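In Defense of Fake Flowers

I bought my first artificial flowers in April, at a shop in Skinenberg that sells mostly curtain rods. I had held out for years. My mother thought fake flowers belonged in dentists' waiting rooms, and I took that opinion with me when I moved out, along with her colander.

The usual complaint is that they're dishonest. I don't see it. A printed tablecloth with lemons on it isn't lying about lemons. Most people can spot artificial stems from across a room, and they go on eating their lunch.

The better complaint is that so many of them are ugly, and here I agree. The worst are oversized, in a red no plant has ever produced, and jammed upright into a glass vase with clear plastic beads at the bottom. If you are going to buy them, buy small ones in quiet colors. Rosebuds do well. Big open blooms do badly, and they hold dust.

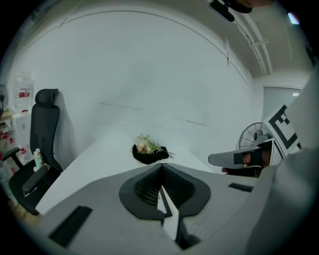
Pale pink and cream buds with thin greenery, in a soft black fabric bowl or pouch on a white table.

I would also drop the vase. Real stems need one for the water. Artificial ones need no water, so they can lie down or hang over the side of something. Black fabric suits pale buds far better than glass does, and nothing breaks if it gets knocked to the floor.

Then there is money. I used to buy a fresh bunch most weeks at the Urkgate market, and I once added up a year of receipts and got 246 dollars. The artificial bunch cost 20. I still buy fresh ones for birthdays, and I still like them more. They smell of something.

What I no longer do is keep a dead bunch on the table for a week out of guilt. The artificial ones get a shake outside the back door when I remember, and when I'm tired of them they go in a drawer until I want them again. My mother has seen them twice and has not brought up the dentist.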